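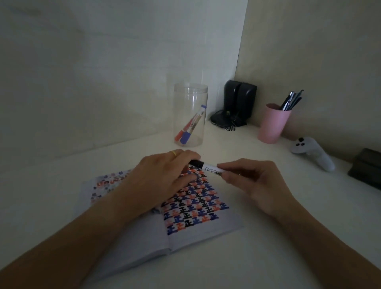

Las marcas de conteo son, seguramente, una de las formas de escritura más antiguas y más queridas por quien alguna vez ha tenido que llevar una cuenta sin perderse: un trazo por cada cosa, y los trazos reunidos en grupos para poder sumarlos después de un vistazo. En buena parte de Europa y América el grupo es de cinco, con cuatro palotes verticales y uno que los cruza. En China, Japón y Corea cumple el mismo papel el carácter 正, que tiene justamente cinco trazos y que, escrito una y otra vez en la página de un cuaderno, en naranja, azul y negro, llega a formar una trama apretada de bandas diagonales.

Orden de los trazos
El carácter se empieza por la línea horizontal superior, sigue con la vertical central, la horizontal corta de la derecha y la vertical corta de la izquierda, y se cierra con la base. Un signo a medio hacer indica por sí solo cuánto se lleva contado, de uno a cuatro, y por eso resulta tan cómodo en votaciones escolares, juegos de mesa y comandas. Un total de 86, por ejemplo, se anota con diecisiete signos completos y un trazo suelto; uno de 300 pide 60 signos enteros, y ahí ya conviene ordenarlos en filas.

Otras variantes
En varios países de América Latina, y también en Francia, es frecuente el cuadrado con diagonal: cuatro lados y una raya que lo atraviesa, de nuevo cinco. Los silvicultores emplean a veces un sistema de puntos y líneas que llega a diez —cuatro puntos en las esquinas, cuatro lados y dos diagonales— y que ocupa muy poco papel.

Antecedentes
Mucho antes del papel se contaba con muescas en hueso o en madera. Las tarjas, varas partidas a lo largo de las que cada parte guardaba una mitad, sirvieron durante siglos para anotar deudas y entregas de pan, y de ellas queda todavía algún recuerdo en el habla de los pueblos.

Véase también: ábaco, sistema unario, tarja.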